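Class Projects > Field Reports

November
By Kiều Lưu

Site Visit Report: Shopping Robot Demonstration at the Zoubi Lab, Handoston

Introduction

For the second part of our automation project we had to visit a place where robots are being tested on everyday jobs and write up what we learned. Our group chose the open day at the Zoubi lab in Handoston. There were 11 of us from Utdale, plus our teacher. The visit lasted most of an afternoon.

My part of the project is about picking and carrying, so I spent nearly all my time at the store demonstration. The other reports in this folder cover the warehouse carts and the sorting line.

Background

The lab works with a small company called Riltholm, which wants robots that can collect groceries for people who have trouble reaching shelves or carrying a full basket. Our guide said they started with boxes, which have flat sides and are easy to hold. Bottles came later and took much longer. A bottle is round, it can tip, and a soft plastic one changes shape when it is squeezed.

She told us the team had recorded 3000 practice picks before they let visitors watch. Most of these were done by a person guiding the arms, and the recordings are used to train the robot to do the job without a guide. I asked if 3000 was enough. She said it was enough for the items they already had, but a new kind of package usually meant more practice.

The demonstration

The robot uses both arms for this task. One side holds the shopping basket and the other side does the reaching. We watched it from behind a line of tape on the floor, and each run was limited to 30 seconds before the operator called a stop.
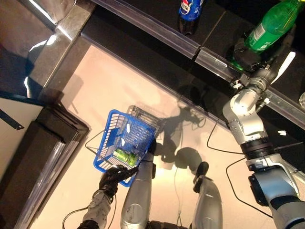

Picking at the shelf: the right gripper on a green soda bottle, with the blue basket held in the left hand.

The two arms do not end in the same thing. The left has a black hand with several fingers, and the right has a compact gripper. I had expected a matching pair. The guide explained that the hand was chosen for holding on to odd shapes, while the gripper is simpler to control and easier to repair.

The part I found most interesting was the basket. It has to stay close enough for the bottle to go in, but it can't get in the way of the arm. It also gets heavier as it fills up, so the left arm has to keep adjusting - this was one of the problems the lab was still working on.

Problems we noted

Light was one. Shiny shelves give reflections, and a reflection can be mistaken for an item. Clear bottles are also harder to find than colored ones, according to the guide. Another problem was speed. A person would finish the same shopping much faster, and the guide did not argue when one of us said so.

What I would do differently

I should have written down the result of each run. I only took notes on the questions, and afterward our group could not agree on how many picks had gone well, so I have left that number out of this report. I also forgot to ask how heavy the basket can get before the robot has to put it down. Our teacher is going to email the lab, and I will add the answer to the final version.

Search this site
Enter keyword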